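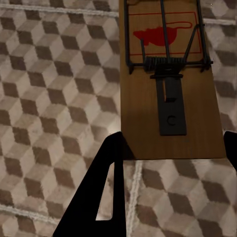
4.2 Setting up the Kivley scene pack

I wanted to find out how far a two-person lab could get with the Kivley pack straight out of the download, so I kept our own changes to a minimum. The pack costs us nothing beyond the seat license we already had with Stulteck, and it comes with rooms, small props and a humanoid you can drive from a headset or a script. Kevser Tatlı did the install in February and had it running before lunch, which bodes well for anyone without a full-time engineer.

We picked the bathroom for the pickup trials. It's a tight little room with a tub on one side and a sloped ceiling coming down over it, and I figured that if the robot could get itself placed in there, the bigger rooms would be easy. The task was to reach a mousetrap on the floor and close the gripper on the bare end of its wooden base. The base is thin and the floor tiles have a busy cube pattern, so I expected trouble (and we got plenty!). 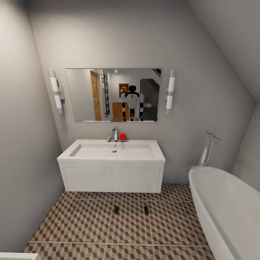 Figure 2. The bathroom scene, with the humanoid showing in the mirror over the vanity.

The mirror turned out to be my favorite part of the product. We used the reflection to check arm posture without adding another camera, and Doğukan Yurt ended up writing his whole logging script with that in mind. Rendering it does slow things down - I'd love a switch to turn it off during long batches.

We ran 2,000 trials with the default controller and 1,106 ended with the trap held. Then we swapped in the Garlow grasp planner, kept everything else the same, and got 1,049 out of another 2,000. I had really expected Garlow to come out ahead, so that was a surprise. Most of its misses came from fingers closing too high over the base, and the manual has very little to say about changing the approach height. We left it at the factory value for both sets and come back to it in Section 5.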